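Wendwood Washed Cotton Flat Sheet, Sage

Home > Bedroom > Sheets and Pillowcases > Wendwood range

Twin, Full, Queen, King
Sold singly. Pillowcases sold separately.
In stock, leaves our warehouse in 2 working days

I have been buying bed linen for this shop for a good long while now, and I can tell you that the plain flat sheet is the thing our customers write to us about more than anything else. You would think it would be the quilts, or the big wool blankets from Kettunen that take up half the stockroom every fall! But no, it's sheets. People want one that feels nice on the first night, that stays tucked in, and that doesn't need an hour at the ironing board before company comes. The Wendwood is the one I end up recommending most, and it's the one on my own bed (in sage, as it happens, though I did go back and forth over the oatmeal for weeks).

It's all cotton, in a plain weave, and it's washed at the mill before it ever gets to us. That gives it a soft, slightly rumpled look from the start. If you grew up with crisp white hotel sheets it may take a little getting used to, and if crisp is what you love, do have a look at the Stineck percale instead, which presses beautifully and holds a crease like a good shirt. The Wendwood is more of a Sunday morning sort of sheet. It gets softer with washing, and by the end of the first summer you'll wonder why you ever put up with anything stiff. 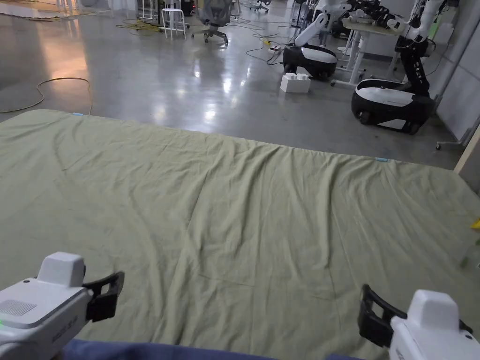 Sage is a color I was slow to come around to, I'll admit. It goes with white walls, of course, but it's also very kind to dark wood, and it looks lovely under a cream or rust-colored blanket. The dye can vary a touch from one batch to the next, so if you're hoping for a matching pair, please order them together and put a line in the notes box. Rahel Rüegg in our packing room will pull them from the same carton for you. She has a wonderful eye for it and has caught mismatches I would have sworn were the same green.

Size and fit

All four sizes are cut generously, with enough extra at the foot to tuck under a deep mattress and still fold back over your blanket at the top. The top hem is wide and the other three are narrow, so you can find the right way around in the dark. Expect a little shrinkage in the first couple of washes. We've allowed for it in the cutting, so there's no need to order a size up unless you have a very tall mattress with a topper on it.

Washing and care

Wash before first use, in warm water, with like colors
Mild detergent, no bleach and no fabric softener
Tumble dry low, or hang on the line
Warm iron if you like, while still a bit damp

A word on drying, as it comes up so often. If you take the sheet out of the dryer while there's still a trace of damp in it, give it a good shake and smooth it over the bed with your hands, most of the creases will settle by evening. Left balled up in the basket overnight, it'll be as wrinkled as a road map, and I speak from experience. Sage can fade in strong sun too, so hang it in the shade in August.

Other uses our customers have told us about

Sofa cover for a house with dogs, tablecloth for a long garden table, curtain for a guest room, the top layer of a very fine living room fort. One lady backs her quilts with the king size and has bought 5 of them so far.

Returns

You have 30 days to send it back if it's unwashed and in its cloth bag. If a seam goes or you find a flaw in the weave after washing, write to us anyway and we'll sort it out with you.

Goes well with

Wendwood pillowcase, sage or oatmeal
Stineck percale fitted sheet, white
Kettunen wool blanket, cream
Tikwood bedside bench, oiled

Page last updated 19/05/2018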